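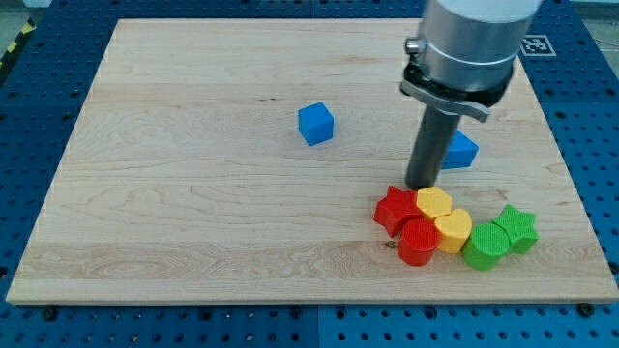
브루크소프 작업실, 2021년 2월 28일
읽는 시간 4분

아교 농도 시험 이어서. 지난 11월에 받은 마라스 아교(알갱이형)를 다 써 가서 새 봉지를 뜯기 전에 기록을 남겨 둔다. 새 봉지 로트는 2309. 이전 로트 번호는 봉지를 버려서 모름. 앞으로는 라벨을 떼어 공책에 붙일 것.

배합은 무게비로 아교 1에 물 1.5. 찬물에 하룻밤 불렸고 아침에 보니 알갱이가 물을 다 먹어서 위에 뜬 물이 없었다. 중탕으로 60도까지 올렸다. 아르카셀 온도계가 처음에 63도를 찍길래 불을 줄이고 한참 기다렸더니 61도에서 멈췄다. 이 온도계는 높게 읽는 것 같다. 얼음물로 영점을 다시 봐야 한다.

흐름은 붓을 들었을 때 끊기지 않고 떨어지는 정도. 지난번 것보다 약간 묽다. 냄새는 덜하다. 색은 비슷한데 식으면 조금 더 탁해진다.

시편은 단풍나무 자투리로 잡았다. 맞댐면은 대패로만 마감한 것과 120번 사포로 한 번 문지른 것, 이렇게 2종. 작업실 온도가 낮아서 접착 전에 시편을 난로 옆에 두었다. 그냥 바르면 붓이 지나가자마자 겉이 굳어서 문질러 붙일 시간이 없다. 데운 쪽은 손으로 밀어 맞출 여유가 있었다. 죔쇠는 쓰지 않고 문질러 붙이기만 했다.

파단은 내일 이후에 한다. 하루는 두어야 한다. 11월 시험 때 성급하게 여섯 시간 만에 꺾었다가 전부 접착면에서 떨어져서 숫자를 못 썼다. 그때 기록은 공책 87쪽에 있는데 하중 값 옆에 줄을 그어 놓았으니 인용하지 말 것. 비교하려면 211쪽에 있는 표를 볼 것. 그쪽은 배합이 같고 하루 넘게 둔 값이다.

윌머 파체코가 요소를 조금 넣어 보자고 했다. 열린 시간을 늘리려는 것인데 의자 다리 장부처럼 맞추는 데 오래 걸리는 곳에는 쓸모가 있을 것 같다. 다만 습할 때 약해진다는 말이 있어서 플라미스브리지 쪽 수리 건에는 쓰지 않겠다. 그 집 의자는 창가에 두고 쓰는 물건이고, 예전에 누가 흰색 목공 본드로 한 번 붙여 놓아서 그걸 긁어내는 일이 먼저다. 식초에 적신 천을 덮어 두니 물러지기는 하는데 장부 안쪽까지는 안 들어간다. 주사기를 써 볼 것. 바늘은 굵은 것으로.

의자 건 메모. 뒷다리 가로대 한 개가 원래 것이 아니다. 수종도 다르고 장부 어깨가 톱자국 그대로다. 주인에게 바꿀지 물어보고 답이 오기 전까지는 손대지 않는다. 앞다리는 장부가 헐거워서 얇은 대팻밥을 감아 붙일 생각. 쐐기는 안 쓴다.

남은 아교는 뚜껑 있는 유리병에 나눠서 냉장고에 넣었다. 병에 날짜를 적었다. 다시 데우는 것은 두 번까지만. 세 번째부터는 시험용으로도 쓰지 말고 버릴 것. 중탕 냄비 물도 갈아야 한다. 바닥에 하얗게 물때가 꼈다.

할 일
- 온도계 영점
- 시편 파단, 사포 쪽 먼저
- 굵은 바늘 주문
- 요소 배합은 작은 병 하나만 따로
- 붓 털 빠지는 것 교체. 접착면에 두 가닥 들어가서 한 개 다시 붙였음

파단 때는 나뭇결이 뜯긴 면적을 눈으로만 적지 말고 모눈 필름을 대고 적는다. 지난번에 윌머와 내가 같은 시편을 보고 서로 다르게 썼다.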